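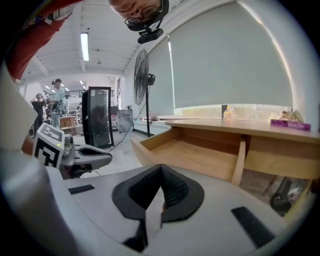
November 29, 2023

I've been meaning to write about my grandmother's plum cake for ages, and the wet weather has finally kept me in long enough to do it. The recipe came to me by way of Marlies Auer, her neighbour in Halten, who wrote it out on the back of a seed packet (bless her) and left off the oven temperature altogether. I've settled on a fairly gentle heat — my first two went in far too hot and came out black at the corners! Do use sour plums if you can get them, and plenty of cinnamon. We had ours with custard, and I've hidden the last slice behind the bread.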